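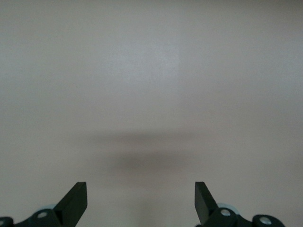
**Wrist camera policy closes early over a bare table – is it the shadow?**

Posted by Glenys Greenwood, 22/03/2022

I'm trying to reproduce the grasping result from our group's earlier Jadari work on a different bench and I'm stuck on one thing. The set-up is a two-finger gripper with a small camera at the wrist, and a policy trained by imitation on 1,051 demonstrations. Input is the wrist view plus finger opening and arm pose. Output is the next arm movement and an open/close value.

On the old bench it was fine. On the new one, which has a plain light grey surface, the policy comes down over nothing at all and starts to close. I ran 60 trials with no object on the table, and it tried to grasp in 40 of them. It should keep searching or go back up.

The view attached is typical of the moment before it goes wrong. Fingers wide apart, nothing between them, and a soft dark patch on the surface just beyond the gap. My guess is that the network reads the patch as an object. It is darker in the middle and sits where an object would be if you were lined up for a grasp.

Things I have tried:

- Lowering the learning rate and training for longer. No change.
- Random brightness and contrast on the images. Slightly worse, if anything.
- Masking out the bottom strip with the fingers in it. This broke the real grasps as well, so I put it back.

Is there an accepted way to test whether the shadow is the cause before I collect everything again? And if it is, do I need new demonstrations or can I fix it with augmentation?

---

**Ashley Bellamy**

You can test it without any training. Take the views from just before the false closes and do three versions of each: the original, one with the dark patch painted over using the grey beside it, and one with the patch moved well off to the side. Feed all three through the policy with everything else held the same and write down the open/close value. If it drops when the patch is painted out, the shadow matters. If it stays high in all three, look somewhere else.

The somewhere else would be arm height. You are giving it the pose. If every demonstration on the old bench closed at much the same height, the policy can learn "close when low" and hardly use the camera. Run the same images with a false height and see what happens. We had this on the Dilonon arm and spent a long time blaming the lights.

I would also check what your demonstrations contain. I expect every one of them ends with a successful pick, so the policy has never been shown coming down over a bare surface with the fingers open and carrying on. Brightness augmentation can't teach it that. Record some runs where the operator goes down, finds nothing and lifts off again, and mix them in. Do them under at least two lamp positions. They are quick to record as there is nothing to reset.

Keep a separate batch of empty-table trials that you never train on – otherwise you won't know if it has just learnt the new bench.

---

**stornard_bench**

Change the lighting. We put a diffuser over ours and the shadow went nearly flat.

---

**tmk**

Agree with the first answer, but be careful with the painting-out test. A patch filled with one flat grey can look odd to the network, and you get a change in output that is nothing to do with the shadow. Your surface isn't one even tone anyway. It is paler at the top centre and a bit warmer lower down, so copy texture from nearby and blend it. As a control, paint over a bit of surface with no shadow in it and check the value doesn't move.

On the diffuser: it will probably help you get through a demo, but if you are reporting this as a result you need to say you did it, and the numbers won't compare with the old bench. I'd want both conditions in the table.

For scale, our Strebel set has 3,435 episodes and the empty approaches are a small part of it. I don't have a proper ablation on how few you can get away with.

---

**Glenys Greenwood**

Thanks. Height test first, then the painting out with the control patch. The demonstrations do all end in a pick, so I'll be recording empty ones whichever way it comes out.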